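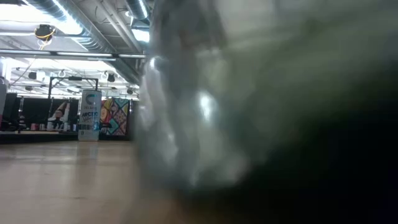
Keeping a Tabletop Clear of Rings, Crumbs and Wrappers

A smooth, light-colored table shows everything. Crumbs, drips and the ring under a cold can all stand out, and the shine makes streaks easy to see when the light comes in low. A few habits keep it in shape.

Wipe dry first. Use a dry microfiber cloth to pick up crumbs and grit before any water goes on. Grit dragged around under a wet cloth leaves fine scratches.

Then wipe damp. Put 3 drops of dish soap in a bowl of warm water, wring the cloth out hard and go in one direction from the far end toward you. Follow with plain water and dry with a second cloth.

Look from the side. Crouch until your eyes are almost level with the top. Small dark specks you miss from above show up right away at that angle. Soften dried ones with a damp cloth for 4 minutes, then lift them with the edge of a plastic card. Do not use a knife.

Cans and cold drinks. A tall, slim can tips more easily than a short one, so stand it well back from the edge and away from your elbow. Use a coaster in warm weather. If a ring has already formed, wipe it while it is still wet. Dried soda rings need the soapy cloth and a second pass.

Foil and clear wrap. Crumpled packaging takes up a lot of room for what it weighs. Flatten it before it goes in the bin, and shake the crumbs out over the sink. Check your local rules on foil. In Zatville we can put clean foil in with the cans, but in Drillavville it goes in the trash.

Empty cans. Rinse, turn upside down in the rack and let them drain before they go in the bag. A half-rinsed can will bring ants in by August.

Polish. I don't use it on the kitchen table. It builds up, and plates slide. If the top looks dull, wash it twice with plain water before buying anything.

More in this section: Cleaning Drawer Runners, Getting Labels Off Jars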